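上周跟着朋友混进了 Hokora 的开放日，看双臂机器人装盒子，看完手痒，回来整理了一份“怎么在自己桌上做一场装盒演示”的笔记。不是官方教程哈，就是我蹲在旁边问出来的，想在学校或者小工作室办开放日的朋友可以直接抄！

## 准备工作

- 一张浅色桌子，越大越好（深色的盒子放上去，摄像头好认）
- 两条机械臂，左右各一条，都带两指夹爪
- 一个带盖的扁盒子，再加一件能放进凹槽的扁平小东西
- 头部视角一路，手腕视角一路，最好都录下来

## 动手之前先看两种视角

头部视角管全局，盒子在哪、两只夹爪离多远，一眼就明白。手腕视角管细节，手指夹在什么位置得靠它。带队的 Emília Halás 让我先两种都看一遍再碰手柄，我照做了，确实少走好多弯路： 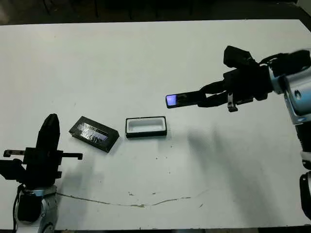
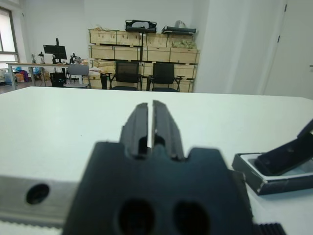
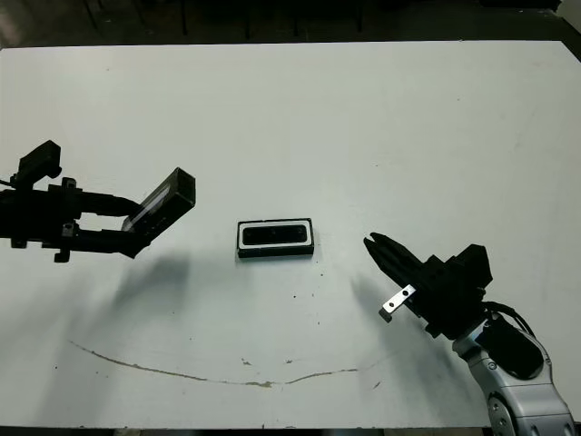
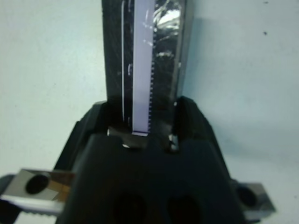

*文 / Alžběta Ondrejka　2月27日*

## 开始操作

1. 盒底摆在两臂都够得着的地方，长边横着放。盖子放旁边，留一点缝，别叠上去。
2. 右臂去夹小东西。慢一点！夹爪合上以后先停一下，看看手腕画面再抬。
3. 移到盒底上方，先对准方向再往下放。我第一次就是歪着下去的，卡在边上，旁边的小朋友笑得好大声……
4. 松爪，垂直抬起来，退远一点再让左臂过来。两只手同时挤在盒子上面很容易打架。
5. 最后处理盖子。这步最难，Oldřich Štefanec 说他自己练了200次才敢当着观众做，我听完心里平衡多了。

## 几个小提醒

盖子要是带透明窗，会反光，灯的角度多试几次，我们那天光调灯就磨蹭了半天。

给观众上手的话，速度上限调低，一组最多8个人，再多后排就看不见了。急停按钮交给一个不讲解的人拿着（讲嗨了真的会忘）。

录下来的片段记得当天命名！我问 Oldřich 他们存了多少，他翻了翻说3,783条，有一批名字全是“test”，到现在还没理完。

下一场开放日在9月，我已经报名了，这回想试试让左臂来放东西、右臂来盖盖子，到时候再来更新这一页。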